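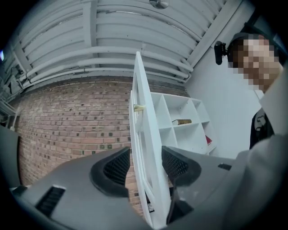

3.2 Handheld collection kit

The kit under review is sold by Zollness as a pair of handheld grippers with a head camera. We bought two pairs for the Cabanatuan site and used them without modification, apart from a firmware update released on 2023-09-01. Each gripper is worked by hand and records from its own wide-angle camera, so the fingertips stay in view whatever the operator is doing. The head camera adds a view from above. The vendor's Honum software aligns the streams after upload.

We chose cabinet tasks for the main trial. Doors with ribbed glass are hard on visual tracking – the ridges throw reflections that move with the camera – and shelves block the line of sight between the two hands. Figure 2 gives the view from one gripper at the glass door, with the second gripper and its printed marker on the left.
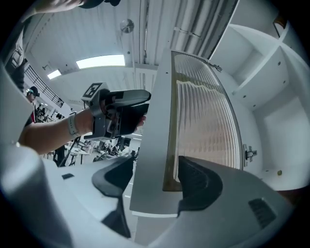 3.3 Procedure and tracking results

Operators were given a short written task list and no script for which hand to use. Tarık Coşkun trained all of them in one morning. An episode was kept if both grippers had a valid pose for at least 93 percent of its length. We collected nearly 2000 episodes by December, and the median episode ran 70 seconds.

Most rejected episodes came from a single cause. When an operator reached deep into a compartment, the marker behind the jaw turned away from the head camera and the software fell back on the gripper's own motion estimate. From the head camera, a shelf unit with both hands raised to it looks simple enough, and the black squares on the marker cubes are easy to pick out.
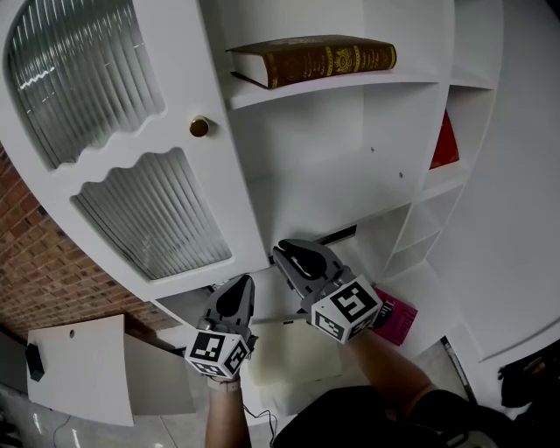

The fallback estimate was good for short reaches and drifted on long ones. Vostholm, the other kit we considered, handles this with fixed base stations, but these take time to set up and have to be surveyed again after every move. For a site where the furniture changes often we preferred the Zollness kit and accepted the loss. Nestor Salazar checked the rejected episodes by hand and recovered a small number in which the drift had no effect on the grasp.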